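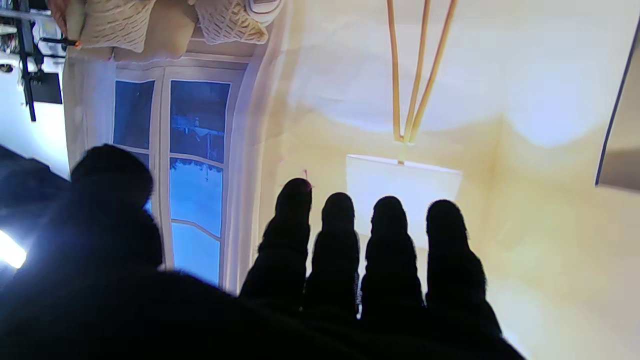
Wanted: a Build Partner Who Doubts Things

Grirko home build, shared workshop bench at Wevberg

3 min read

Print | E-mail this page

I am looking for 2 people to join a home robotics build through the end of March. Read all of this before you write to me, because most of it is meant to put you off.

The project is called Grirko. It is a pair of robot hands in black fabric gloves that is supposed to handle laundry in an ordinary living room. I say "supposed to" on purpose. I have watched plenty of folding videos and I believe very few of them. They tend to start with the shirt already flat and they tend to end early. I don't want to make another one.

What I want is a log that a stranger could check. Every attempt gets written down, including the ones where the cloth slides off or the hand closes on itself. If the log says the whole idea is a waste of a spare room, then we write that up and sell the motors. 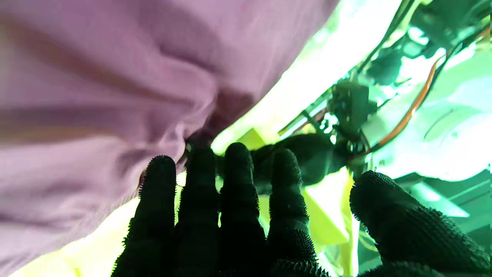 Cloth is the part I trust least. A box stays a box when you grab it. A sweatshirt has a new shape every time, and so far I can't say whether the gloves help with grip or just look like they should. Someone told me fabric over the fingers "solves" slipping. Maybe. I would like to see the numbers, and I'd like them from a person who has no stake in the answer.

The first opening is for the bench. You should be comfortable with wiring, small fasteners and tracing a fault that only shows up on every tenth run. You will also redo cable routing that I did badly.

The second is for testing and records. No engineering background needed. You need patience, clear handwriting or decent typing, and the nerve to mark a run as failed when I am standing there arguing that it nearly worked. 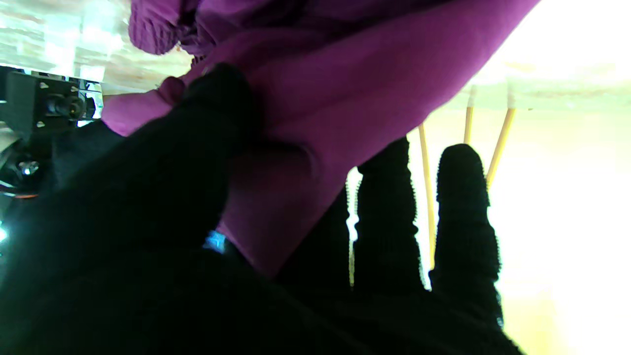
Sessions run 2 evenings a week, 13 weeks in all, starting at 6:30 p.m. Most are at my house. Repairs and printing happen at Wevberg, where I rent bench time. Pay is hourly, the same rate for both openings, and it comes out of my own pocket – so no, there is no equity, and there is no company to have equity in. The control software is Kalelska, which I find irritating but know well enough to teach.

Please don't apply if you want to talk about the future of household labor. I have heard that talk.

To apply, send a short note to the Grirko box at the Wevberg front desk, or use the e-mail link on this page. Skip the résumé. Tell me about something you built or tested that did not work, and how you found out. Applications close at the end of December.

Share (13) | Comments (2)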